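Changing the finger pads and checking the pick on the Trallis two-plate cell

Do this after every 2,738 picks, or when the Cropper log shows a slip. Allow 20 minutes.

Park the arm high and clear of both plates. Leave the eggplants on the amber plate and the white pieces on the green one.
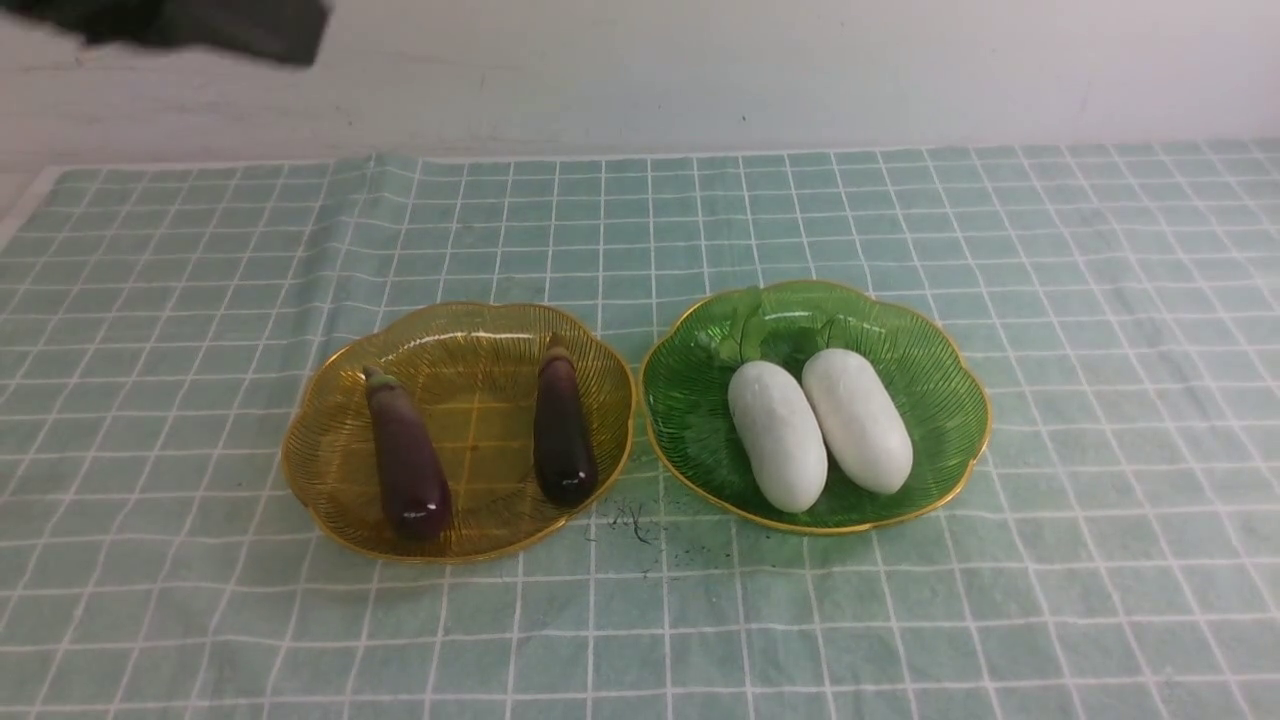

Plates set side by side on the grid cloth.

Stop the arm and lock it out. Remove the 2 screws on each finger, swap the pads and wipe the seats. Smooth the cloth by hand – ripples under a plate change the pick height. Brush off any specks or fibers.

Restore power and load program 129 in Numon. Jog down at low speed, close on one white piece near its end and lift it just above the plate. Hold there and watch the Numon grip reading. If it drifts, reseat the pads.
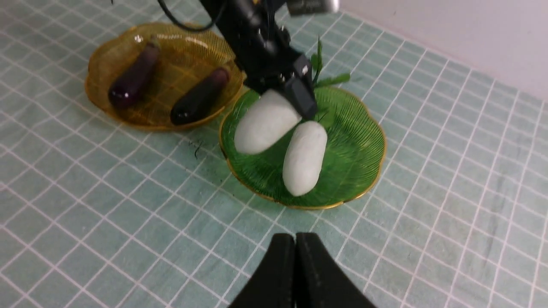 Test hold over the green plate.

Set the piece down beside the other one, open the fingers fully and back off. Check that the cable loop over the arm has slack at the wrist. Trim long cable tie tails flush; they snag on the loop.
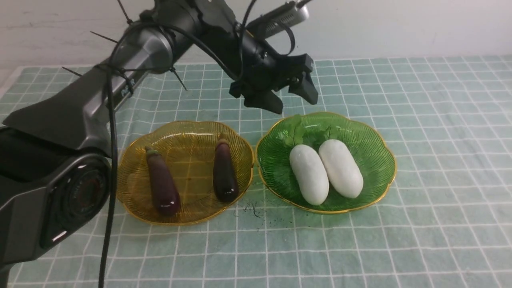
Etby: on our cell the grip reading drifted even with new pads. The cause was a loose connector at the wrist, so I would check that before reseating anything.

Save the offsets in Cropper and reset the pick counter.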